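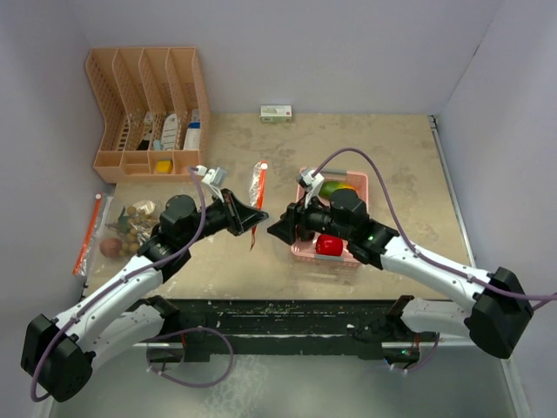
## Zipper bags and fruit: your questions

These come from the comments and emails on the May post about packing fruit for the week. There were a lot of them, and I loved reading every one! New ones get added as they come in. Last tidied up 8th July.

### Which bags do you use?

Clear resealable ones with a red zipper strip. I'm a big fan of the colored strip, because you can find the opening at six in the morning with one eye open. Any sturdy zipper bag will do the job, though.

### How do I get the bag to stay open while I fill it?

Fold the top edge outward like a shirt cuff, set the bag upright, and drop the fruit in. Endang Wattimena wrote in to say she stands hers inside a wide mug, and I've been doing that ever since (it's so good with the small bags).

### One fruit per bag, or can I mix?

I keep apples and mangoes apart. Apples give off a lot of ethylene, and a mango sitting next to one will ripen faster than you planned. If you *want* a soft mango by tomorrow, put them together in a paper bag on the counter and check it in the evening.

### Should whole fruit be sealed all the way?

For a trip in a backpack, sure, zip it shut. At home I leave a finger-width gap at one corner so moisture can get out. Mangoes that still need to ripen don't go in a zipper bag at all.

### Do I wash everything first?

Only what you're going to eat that day. Rinse it, dry it really well with a towel, then bag it. Fruit for later in the week stays unwashed.

### What about cut mango?

Bag, press the air out flat, fridge. It keeps for 3 days and tastes best on the first one. Noel Gatchalian freezes his in a single flat layer and snaps off pieces for smoothies, which I tried last week and wow, yes.

### Why a basket with holes and not a bowl?

Air gets in from the sides! The fruit at the bottom of my old bowl always went first. A plastic basket is also light, easy to rinse in the sink, and simple to carry to wherever you're packing.

### Can I reuse the bags?

Please do. Turn them inside out, wash with dish soap and warm water, and prop them up to dry. I toss a bag when the zipper stops gripping at the ends, or if it held raw meat.

### My zipper won't close. Any tricks?

Run a dry cloth along the track first, as a bit of juice or peel is usually the problem. Then pinch from one end to the other, slowly.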